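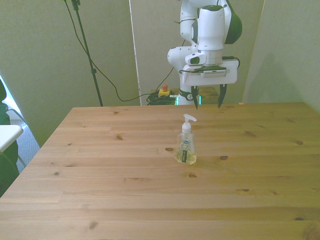
Re: Summer evenings at Gilum Park - parking, gates and the December question

Posted to the Verthorpe Events list
August 15, 2021

Replying to the list because three people wrote to me separately with the same questions. The earlier message is quoted below so that anyone who joined this month can follow along.

> Can someone post the arrangements for the rest of the evening concerts
> at Gilum Park? The page on the town site still shows last year's
> times. I'd also like to know whether the lower lot is open, whether
> we can bring our own food, and what happens if it rains. We drove
> over from Jumden for the last one and ended up parking past the
> feed store and walking back along the road with two kids and a
> cooler. We liked the music, but I won't do that walk again in the
> dark. Also, is there any truth to the talk about moving the whole
> thing indoors to Talpur Hall for December?

Taking these in order.

Times. Gates open at 5:30 p.m. and the music starts at 6:45. There is a break of 20 minutes in the middle and everything ends by 9. The old page has the gates at 6, and that is wrong for this year. I have asked for it to be fixed twice and will ask again.

Parking. The lower lot is open, but only from the Mill Road side. The entrance by the bandstand is closed to cars until the drain work is finished. It has 156 spaces, and at the last concert it was full before the first band came on. When it fills, please use the school lot on the hill. There is a paved path from there down to the east gate and it is lit the whole way. Please do not park on the shoulder by the feed store. The county has put up signs and they are writing tickets.

If you have a disability placard, tell the person at the bandstand entrance and they will move the barrier for you. There are 10 spaces held back there.

Food. Yes, bring your own. Blankets, low chairs and coolers are all fine. No glass and no grills. The snack stand will sell hot dogs, corn, lemonade and ice cream, cash only. The taco truck that came in July will not be back this season - they had a conflict with the fair in Talpur.

Chairs. Low chairs can go anywhere on the lawn. Tall chairs and canopies go behind the line of maples. This was the most common complaint on the comment cards, ahead of parking.

Dogs. Not on the lawn during the concerts. They are allowed on the creek path as usual, on a leash.

Rain. A light rain does not stop the show. If there is lightning, the lawn gets cleared and we wait 30 minutes from the last strike. If it has to be called off ahead of time, it will be on this list and on the phone line by 4 p.m. There are no makeup dates. The concerts are free, so there is nothing to refund, but the snack stand will honor any drink tickets you already bought.

Attendance. Somebody asked last week what the numbers look like. The gate count for the last concert was 1,157, the highest so far this summer. The lawn is permitted for 2,000, so we have room. The restrooms are another matter. Two more portable units have been ordered and will go next to the tennis courts, not by the playground where they were before.

The remaining programs are a brass band, a bluegrass group and the children's sing-along that was rained out in June. The sing-along starts an hour early and uses the small stage by the wading pool. The wading pool itself closes at 5.

December. There is some truth to it. Talpur Hall has offered us one evening at no charge, and the idea is a single holiday concert with the brass band and a choir. Nothing has been signed. The hall seats far fewer people than the lawn holds, so it would have to be ticketed even if the tickets were free, and we have never done tickets before. It would be in addition to the summer series. The park concerts are not moving.

If you have run ticketing for a small hall, please write to me off the list. I would like to know what you used and how many no-shows you planned for.

One lost and found item: a child's blue raincoat and a folding chair in a green bag were left near the east gate. Both are at the park office, open mornings until noon.

Please trim the quoted text when you reply. The last thread got very long and the digest readers could not find the new parts.

Verthorpe Events list
To stop getting these messages, send a blank message with the word "leave" as the subject.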